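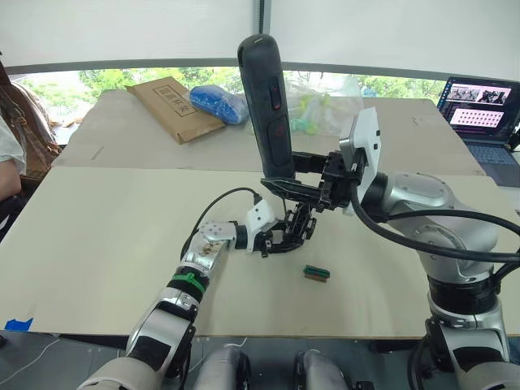

Stuston Workroom: Tables, Tools and Small Objects

The Stuston workroom is one of the shared practical spaces maintained by Hostix at its Multonholm site. It reopened in February after a period of refurbishment and is available to member groups for bench work, sorting and light assembly. This page is intended to give prospective users an impression of the work surfaces and the kinds of items handled on them.

Main table
A plain beige top with faint scuffs. A tall black handheld device with a rounded top and a molded grip is held upright over the table, its small button panel picked out in red. A second red marking sits lower on the body.

On the surface
One small rectangular piece, green and ridged above with a brown base. The surface near it is otherwise bare.

About the room

The workroom measures 284 square feet and is entered from the Ezeani corridor on the ground floor. Sessions are booked in blocks of 45 minutes, and a group may reserve two consecutive blocks. Tables are to be cleared and wiped down at the end of each booking. Small parts left behind are kept at the front desk for 40 days.

Handheld devices and other loose equipment should be signed out on arrival and returned to the storage cabinet before departure. Food and drinks are not permitted at the tables – a seating area is provided at the far end of the corridor. Items weighing more than 50 pounds require prior approval from the Multonholm site office.

Using these pages

Member groups may reproduce material from this gallery in their own newsletters and reports, provided that Hostix is credited. Requests for other uses should be submitted in writing to the Multonholm site office.

Return to Gallery Index
Next: Ezeani Reading Area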